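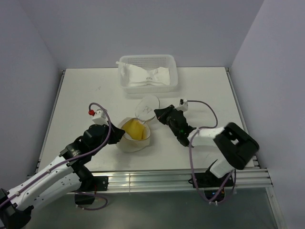
Last updated 2nd February

Muthoni Mollel got to bench 2 before the heating did. She kept her coat on and read the note Kibet had left on the keyboard. It said, Left one is late again. Did not touch anything. K.

The bench was one of the Arkano pairs, two arms on a front rail with pale walls on three sides. It had come to Karkberg in December with a folder of settings that did not match it. Gitau Khaemba had put it right once, and after that he moved to the Shemweta office and took most of what he knew with him. What he left was a logbook with his small square handwriting in it.

She opened it at the last entry. Left wrist offset 204. Right wrist offset 275. Do not swap.

"Did somebody swap them?" Nafula asked. She had come in with two coffees and was looking for a place to put them that was not the bench.

"I don't know yet."

Muthoni ran the check they always ran, the cup and the clear lid. The left gripper was supposed to come in beside the cup and the right one beside the lid. If both wrists were good, the jaws stopped where you wanted them and the lid went on. She had the arms stop short and hold there, and she bent down until her eyes were level with the table.

The right one looked fine. Its green light was on. The left one had come to the side of the cup, and to Nafula it looked fine too.

"It's where it should be," Nafula said.

"It is now. It took its time."

She sent both arms back and did it again. This time she watched the left wrist and not the cup. It started with the other arm, went along with it most of the way, and then waited. It was a very short wait. Then it finished the move as if it had remembered something.

"There," Muthoni said.

"I missed it."

"Watch the purple cable, up by the red cap."

They ran it again. The loop over the wrist drew up tight, the arm waited, and the loop let go.

Muthoni cut the power to the left arm and held the link so it would not drop. She followed the cable down with her other hand, along the arm and under the front edge of the table. Under there, where it should have hung free, somebody had pulled it back and tied it to the leg of the frame. The tie was tight and very neat. The end had been trimmed flush.

"That's Kimutai," Nafula said. "He tied up everything in the building last week. He did my headphones."

"He did it well."

She snipped the tie and let the cable fall. Then she lifted the wrist through its whole reach by hand, slowly, up and across to the middle of the table and back. Nothing pulled. She looked at the connector under the cap, pushed it with her thumb, and felt no play in it. The offset on the screen said 204. Nobody had swapped anything.

She powered it up and set the check to repeat 300 times, which was what Telletti asked for before a bench could be signed back on. Nafula drank her coffee and then started on the other one.

"You could write to Gitau," she said. "Tell him his numbers were good."

Muthoni had thought of that. She had thought of it in December too, and had gotten as far as his name. She took the pen out of the logbook and wrote under his last line, Left cable tied to frame leg, cut free. Offsets unchanged. Leave slack below table - M.M.

Then she got her phone out, took a picture of the page, his writing and hers, and sent it to him without any words.

The arms went in toward the cup together. She went to find Kimutai before he got to bench 3.

14 comments
Shares 37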